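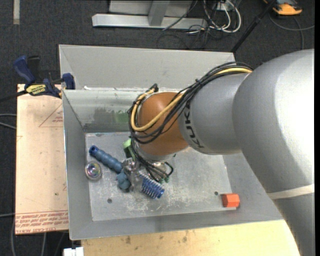 Ploltell is our bin-clearing package for research arms: a grasp scorer, a recovery planner, and the logging tools that tie them together. We built it for the picks that make people give up on a bin. Some objects lie so close together that the gripper has to go in right among them, the way it does with the blue segmented tube and the lumpy gray-blue piece next to it, and others end up far off on their own like the orange-red hexagonal block. A scorer trained only on crowded piles tends to do badly on that lone block, and one trained on single objects pushes the pile around. Ploltell learns both from the same set of attempts, and we are really happy with how well that works!

What it does

The scorer takes one depth view from a fixed camera and ranks candidate grasps over the whole bin floor. It also gives each candidate a second score for what the grasp would do to the neighbors. That second score is the new part of the method. If the best grasp is likely to shove something into a wall, the planner can pick a slightly weaker one that leaves the rest of the bin easier to clear.

When a grasp fails, the recovery planner (we call it Liltska, and it can be installed separately) chooses between a retry, a small nudge, and moving on to another object. Every choice is logged with the depth view before and after, so failed picks go straight back into training.

Results so far

We ran 2,000 pick attempts on the Trilthorpe object set, which mixes ridged, blocky and shiny parts. With the neighbor score turned on, 1,520 of them lifted the target on the first try. Shiny parts are still the weakest group. Depth readings drop out on them, and the scorer then leans on the rim of the object, sometimes wrongly. Tumelo Molefe is working on a fix that fills the gaps from color, and the early runs look good - more on that in the May release.

What you need

An industrial or collaborative arm with a position interface
A two-finger parallel gripper
A depth camera on a rigid mount with a clear view of the bin floor
A bin that is clamped down
A Linux workstation with one GPU

Calibration uses 7 arm poses and the included Onuoha target sheet. Please redo it any time the bin or camera gets bumped, even a little. A shift you can hardly see is enough to put the fingers down on top of a part.

Downloads

Ploltell version 2, updated December 27, 2021
Liltska recovery planner, standalone
Trilthorpe attempt logs, with depth views
Setup guide and calibration sheet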